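**Getting scuffs out of grey open-top bins, floors are the worst**

*Cleaning & storage > Tubs, bins, crates*

**binsandbobs**

Hi all, quick one hopefully. We have 16 grey open bins, Arberg ones, bought secondhand from a place out at Urneto. Small hard stuff goes in and out of them all day. Brushes, toys, odds and ends. Walls are marked but I can live with that. It's the floors. Gone all mottled and dull and I can't tell any more what is dirt and what is wear.

Tried so far: dish soap and hot water, a bit of methylated spirits, then bicarb paste on a sponge. Bicarb did lighten one corner. Rest of it no change that I could see. Same again with the dark patch low down on the back wall, that's all scratches and it won't budge.

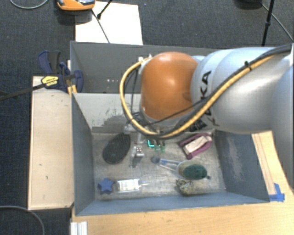 *Front bin, with the black brush and little blue star still in it. Scratched patch is on the back wall, low down.*

So what I'm after:

- is there anything that gets the floor back to one colour, doesnt have to look new
- are the pale marks on the walls something rubbed ONTO the bin or is it the bin itself scraped
- is it worth lining them and with what

Don't want to paint them. Tried that years ago on some other tubs and picked flakes out of everything till November. Also can't have anything that leaves a smell or a greasy film.

Cheers

---

**offcut_shed**

Do the fingernail test first. Run your nail accross a mark. If it catches, thats a scratch and no cleaner will fix it. If it slides straight over, probably rub-off from whatever hit the wall, and that usually comes away with a melamine sponge, damp, light pressure. Rinse after, it leaves white dust.

For the floor, can't tell from a photo what the bins are made of so try a bottom corner first. If it's solid colour right through, you can wet sand. I did mine with 1,000 wet and dry on a cork block, loads of water, small circles, then up to 3,000 to finish. Comes up even. Not shiny, but even, which sounds like what you want. If it's a coating over something else DON'T, you'll go through it and then you've got a worse patch than you started with.

Time wise, allow most of a morning for one bin the first time. Quicker once you get the feel. For sixteen of them I'd do the worst couple and see if you still care.

Skip the back wall. Sanding down in that corner is miserable and your knuckles will cop it.

---

**marg_in_the_laundry**

just buy new ones?? life is short

---

**twobays**

Wouldn't bother sanding if hard bits are going straight back in. It'll be mottled again before long. Line it.

What we use: Asten drawer mat, the 6 mm one, charcoal. Cut it a smidge oversize and it holds itself in, no glue. Measure at the floor and not at the rim, if the sides slope in you'll end up with a mat that's too big and buckles in the middle. Ask me how I know. Make a template out of a cereal box, trim till it sits flat, then cut the mat off that with a sharp knife and a steel ruler.

Downsides
- crumbs and grit get under, lift it and shake it out every so often
- soft mat grabs brush bristles a bit
- little things like that star don't slide any more, could be good or bad depending

Venkataraman do a thinner one, cheaper, but ours curled up at the corners over summer and wouldn't lie down again.

Agree on the nail test. And wash them properly before lining, dry them upside down overnight, or the mat traps the damp and it pongs.

---

**binsandbobs**

Thanks heaps. Did the nail test, back wall catches so thats scratches, leaving it. Pale mark on the side wall doesnt catch, got most of it off with the sponge. Going to sand one floor and line another and see which I hate less. Does the Asten mat come in a lighter grey do you know? Small dark things vanish on charcoal.

---

**twobays**

There's a light grey, yeah. Shows the dirt more. Shop near us only keeps the charcoal so I had to order it in.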